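Household Tasks and Automation: Where the Work Stands

The Bindville Center for Applied Automation has completed the autumn round of its household task program. The program asks a plain question: can a general-purpose robot arm carry out the small chores that people do in a home or a workshop without thinking about them? The answer remains mixed, and members are advised to read the results with care.

The round opened in October with table clearing. The task was chosen because it combines several kinds of difficulty in a small space. Plates lie flat and offer little to hold. Bottles are tall and tip easily. Cutlery is thin, and the arm must come down almost to the surface of the table before it can close on a fork. Food items differ in shape from one to the next and cannot be squeezed with the same force as a book.

All trials in this round were run in simulation. Working in this way allows the same table to be set again at once, with the same objects in the same places, and no dishes are broken. The scenes were prepared by the task design group under Nnamdi Lawal, using the Clekix planning software that members saw demonstrated at the last general meeting.
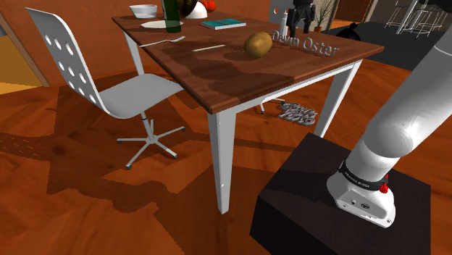 Simulated dining table with a robot arm at right. The tabletop holds tableware, a book, food items and raised lettering.

Each trial gave the arm one written instruction and a limit of 89 seconds. A trial was counted as complete when the named object had been lifted clear of the table and set down in the correct place. Objects that were dropped, pushed over the edge or set down in the wrong place were counted as failures, even where the arm recovered afterward.

With rounded objects standing apart from their neighbors, the arm completed 80 percent of trials. A potato or a tomato in the open no longer presents a serious problem. With flat cutlery the figure fell to 30 percent. Most of those failures occurred in the last few millimeters of the approach, when the fingers either stopped too high or met the tabletop and lost their position. Plates were slightly better than forks, but only when part of the rim could be reached from the side.

Crowded arrangements caused a different kind of error. The arm often identified the right object and then chose a path that passed too close to a bottle. The Stisora controller, which was added to the program this year, slows the arm near tall objects. It reduced the number of collisions but used up much of the time allowed, and a number of otherwise sound attempts ended at the limit.

Shop-floor tasks were considered in the same round, though on a smaller scale. Sorting parts into trays at a fixed station gave steadier results than any of the household work. A workbench can be laid out to suit the machine, while a family table is laid out differently at every meal. For that reason the Center does not regard success at the bench as evidence that a machine is ready for the kitchen.

The next round will include 4 new tasks: stacking bowls, wiping a surface, closing a drawer and returning a book to a shelf. Trials on physical equipment will follow at the Midtbø laboratory once the simulated results have been reviewed. Members who wish to propose further tasks should send a written outline to the program office, stating the objects involved and how completion is to be judged.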